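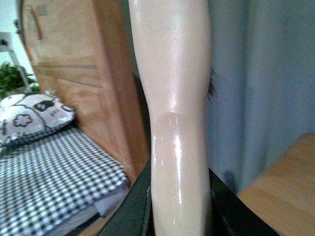

Re: [Brirkiter-home] Black and white bedding with a wood wardrobe?

From: Sioned Jenkins
To: Brirkiter-home list
Date: Tuesday, April 30, 2024

On the list, Pauline wrote:

> Hi all, me again with the bedroom. I've got the big wardrobe from
> my aunt (orangey wood, very solid, not going anywhere) and I'm dying
> to put black and white bedding next to it. My sister says it'll look
> like a diner moved into a ski cabin. Has anybody tried it? Did you
> paint the wardrobe? Also, do checks and a big print fight with each
> other, or should I stick with plain pillowcases? I have until the end
> of May before company comes and I've already changed my mind twice.

Pauline, do it! I've got exactly this going on at my place and I'm still happy with it after a whole winter, which for me and bedding is a long time.

The wardrobe is a light honey-brown, with the grain running sideways across the front panels and a curved vertical handle, and I fully meant to paint it. I bought the primer and everything. Then I put the black and white gingham sheet on the bed next to it, just to have something clean on there while I sanded, and I liked the two together so much that the primer went back to the store. Wood that color can look kind of yellow next to beige or cream (I had a cream set from Starniven before this and the whole corner looked like weak tea). With a crisp check it warms up instead. So I'd try the bedding first, before you so much as open a can.

About mixing prints – I say yes, as long as one of them is a lot bigger than the other. My pillowcase is a really bold black and white pattern, sort of a big white flower shape with black curves swooping around on a pale background, and the gingham just settles down underneath it. What did NOT work was gingham with a skinny stripe. I tried that for two nights and it made my eyes buzz. Same colors, too close in scale, I guess.

My bed is shoved up so the pillow leans on the side of the wardrobe, by the way, so I don't have a headboard at all. If yours ends up like that, get a firmer pillow. The squashy kind slides down and you end up reading with your neck bent against wood. Ask me how I know.

On the diner thing, your sister has a point if you go black, white and wood and then stop. You want something green in there. I have a leafy plant down low by the white stand with the slanted legs, right near the bed, and it does more for that corner than any of the stuff I paid real money for. The wall's pale, so the plant is pretty much the only color besides the wardrobe. I'd skip red altogether. Red is where you get the diner!

Sheets: mine are a cotton set from Beaudoin, 400 thread count. I wash them cold, inside out, with only dark things, and then dry on low. The white squares have stayed white enough. I did one hot wash early on with towels and got gray fuzz all over the black, so don't do that. And iron the pillowcase if you can stand it, a big print shows every wrinkle. The gingham doesn't care.

If you really can't live with the orange, somebody here (Dee? it was way back, maybe message 758 or so in the archive) rubbed hers down with Stellum wax in a darker shade and it calmed right down without any paint. I haven't tried it myself. Dee, if you're reading, was that the clear or the tinted one?

Pauline, what size is your bed? I have a spare gingham top sheet, a full, that I could mail you so you can see it against the wardrobe before you buy anything. I'd want it back sometime but there's no rush.

Sioned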